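Open Day at the Prerneo Robot Hall: A Guide for Young Visitors

The Prerneo hall opens its doors one Saturday in November. Visitors stand behind the yellow line and watch the robot arms work. Each talk lasts 26 minutes. This page covers the same ground as the talk, so you can read it before you come or after you get home.

What a robot arm is made of

A robot arm is a chain of stiff parts connected by joints. Your own arm is built the same way. It has a shoulder, an elbow and a wrist. A motor sits inside each joint of the robot and turns it. When several joints turn together, the end of the arm can move to almost any spot within its reach.

The bottom of the arm is called the base. It must be bolted down. If it were loose, the arm would tip or slide every time it stretched out to one side.

The part at the far end of the wrist does the holding. It is called a gripper. Some grippers have two flat fingers that close like tongs. Others have several fingers with small joints of their own.

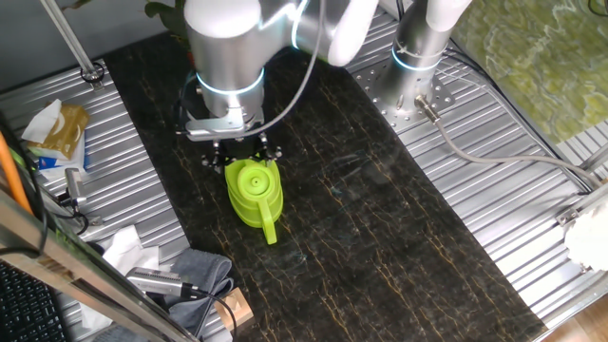
Picking something up takes more steps than most people expect. First the arm must know where the object is. Then it must move its gripper to the right place and turn it to the right angle. After that the fingers close. If they close too softly, the object slips. If they close too hard, a thin plastic object can bend or crack.

Your hand solves this problem with skin. Nerves in your fingertips feel a slip as it begins, and you squeeze a little more. A robot can use force sensors for the same job. A force sensor measures how hard something is pushing on it.

Why pouring is hard

Water moves. When a watering can tips, the water inside runs toward the spout, and the balance of the can changes. Here is a test you can do at home with a small can and a sink.

1. Fill the can halfway.
2. Hold it level and notice how your wrist feels.
3. Tip it slowly and notice what your wrist does to keep it steady.

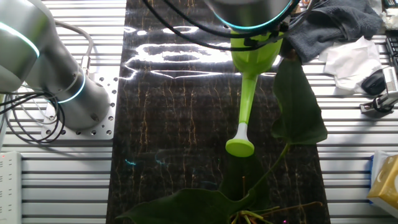 The angle of the can matters as well as its position. A robot can hold a spout in the right place and still pour badly if the can is tipped too far. Programmers call position and angle together the "pose." To set a pose, the robot works out how far each of its joints must turn.

Questions children asked Skye Urquhart at the last talk

Does the robot get tired?
No. Its motors can get warm, and parts wear out over time.

Can it see?
Only if it has cameras or other sensors and a program that uses what they measure.

Words to know

Base: the part of the arm that is fixed in place.
Joint: a place where the arm can bend or turn.
Gripper: the part that holds things.
Pose: where something is and which way it points.

Talks start at 2 p.m. Children under 5 must stay with an adult.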